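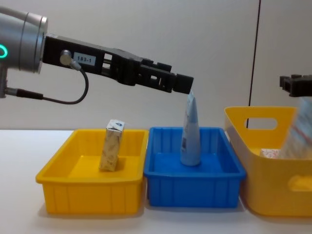
Sorting table, two arms working. The gripper on the left is over a tube standing in the blue bin.

Open Day at the Hernlow Handling Lab

The handling lab at Hernlow opened its doors one afternoon in October, from 1 p.m. until the last people were steered out a little after 5. The sign-in sheet at the front desk had 422 names on it. The year before, the lab shared its open day with the machine shop and drew fewer visitors, so the organizers had put out less coffee than they needed.

This page is for people who came and asked where they could find something to look at afterward, and for those who could not make it. It covers the sorting demonstration, where most of the questions were asked. The notes below were put together from what the staff told visitors at the table.

The demonstration

The sorting table was set up by Lakmal Haque and Tharushi Saha. Two arms share one white tabletop, with the containers in a row between them. The job is to pick small household packages out of one container and put them into another. The arms have to stay out of each other's way while they do it, and Saha said that part took longer to get right than the picking.

Each run lasted 15 minutes, followed by a break to reset the table and take questions. Visitors could stand behind the tape line on the long side of the room. Children were let up to the front.

The items

Everything used in the demonstration is ordinary packaging of the kind found in a kitchen or bathroom. In the picture there is a small drink carton in the yellow bin on the left, slightly crumpled and leaning a little. The tube in the blue bin stands on its cap with the flat end up.

Haque told one group that soft packages are harder than boxes. A box has the same shape every time it is picked up. A tube gives when it is squeezed, and a bag can change shape between the moment the arm starts to move and the moment it arrives. The lab keeps a shelf of 700 items for testing, and Nilmini Pathirana looks after the list. Items that get too worn are replaced, but a few dented ones are kept on purpose.

The grippers

Both arms in the demonstration carry black grippers. The fingers on the left one are stepped and notched toward the ends, and several visitors asked about the shape. Facundo Arancibia, who works on the hardware, explained that the team has tried different fingers over the past 2 years and that there is no single shape that suits everything on the shelf. He had a tray of older fingers that people could pick up and compare.

The small labels on the equipment are for the lab's own records. The green ring of light on the arm was the other thing people pointed at, mostly the younger ones.

Questions from visitors

How fast can it go? Faster than it was run on the day. The speed was turned down for the open day and will stay down for any event with the public in the room.

Does it ever drop things? Yes. Habibur Kanagaratnam, who runs the lab, said dropped items are written down along with everything else and are often the most useful part of a day's notes.

Can a school group visit? Yes, on weekday mornings, in groups small enough to fit behind the tape. Write to the front desk at Hernlow and give a choice of weeks.

Thanks to Lilmont for the loan of the folding chairs, and to Tellance for printing the handouts. Leftover handouts are at the front desk. A gray knit scarf and a child's water bottle were left in the coat room and can be picked up there too.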